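Ticket 1091: Flelen handset, no sound on calls after update
Opened 11 May 2021
Status: fixed, watching

Great news on this one! The Mokgethi update had set call volume to zero on both SIM slots. Cleared the Pareck dialler's cache, restarted, and the earpiece came back lovely and loud.
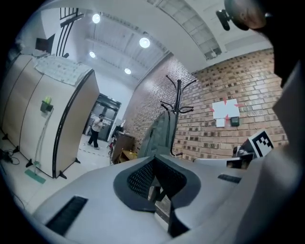
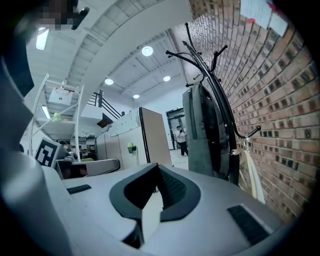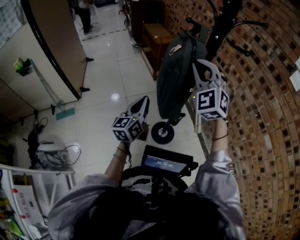

Will clearing the dialler's cache delete my contacts?
Your contacts stay put, they're kept separately on the phone.

Two test calls over Fasolari, both clear. Leaving the ticket open for 24 hours. Really pleased with this!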